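The Bread at Hamel
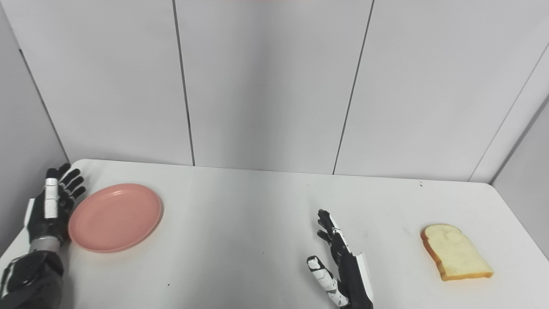 A pink plate and one slice of bread.

Raphaël Poulain came back to Hamel on the early bus with one bag and the key to his aunt's house. The driver let him off at the bottom of the hill because the road above was closed for repairs. It had been closed in March, when he came for the funeral, and the same orange barrels were still standing across it.

He walked up. The house was number 31, the last one before the fields. His aunt had lived there most of her life and had baked bread in it every other day, and people in Hamel still called it the bread house, although she had never sold a loaf. She gave them away. You got one if you were sick, or had a baby, or had fought with your husband loudly enough to be heard.

The lawyer in Colier wanted the place emptied by the end of the month. Raphaël had told him that would be easy. He started in the kitchen and by noon he had filled two boxes.

In the drawer under the oven he found her notebook. It was a school notebook with a soft gray cover, and she had written on both sides of every page. He expected recipes. There was only one, on the inside of the cover, and it was short: flour, water, salt, starter, wait. The rest was a list of names. Beside each name was a date, and beside some of the dates a word or two.

Mrs. Oberlin, hip.
The Dacey boy, failed his test.
Man from the Prekach truck, lost.
Mrs. Oberlin, other hip.

He sat down on the floor and read. The list went back further than he did. He found his mother in it, the week he was born, and again the week his father left for the mill at Niltuvier and did not come back. He found the priest six times. He found himself once, at ten years old, with the word "sulking."

He remembered that loaf. He had been sent to stay with her for a summer and had refused to talk to anyone for three days. On the third day she put a whole loaf in front of him and went out to feed the hens. He ate nearly half of it with his hands. When she came back she looked at what was left and asked if he wanted to see the hens, and he said yes.

At two o'clock there was a knock. It was a woman with a stroller, younger than he was. She said she had seen the windows open.

"She's dead," Raphaël said. "In March."

"I know. I was at the church." She looked past him at the boxes. "I just wondered if somebody was going to be living here."

"I'm selling it."

"All right," she said. She stayed where she was. The baby in the stroller was asleep with its mouth open. It looked very new.

"Did she bring you one?" he asked. "For the baby?"

"He came in May."

"Oh," he said.

After she left he went back to the kitchen and packed the pots. He packed the good knives and the bad knives. When he got to the bread pans he took them out of the cupboard and set them on the stove, and then he did the bathroom.

The starter was the problem. She had kept it in a crock in the cellar, and nobody had fed it in four months. He brought it up and took off the lid. There was a black liquid on top and it smelled like paint. He poured off the liquid and scraped down until he found something pale at the bottom, a spoonful maybe. He had no idea if that was any good. He gave it flour and water and covered it with a plate.

He called the lawyer and said it would take longer than he had thought. The lawyer asked how much longer. Raphaël said he didn't know -- a week, perhaps two. The lawyer reminded him that there was an offer on the house and that it would not stay on the table forever.

"I understand," Raphaël said.

For three days the crock did nothing. He fed it in the morning and at night and cleared out the attic in between. On the fourth day there were bubbles along one side. He found a pencil, opened the notebook to the last page, and wrote the date, Sunday, July 9, 2023. Then he realized he had not asked the woman her name.

He put on his shoes and went down the hill to find out.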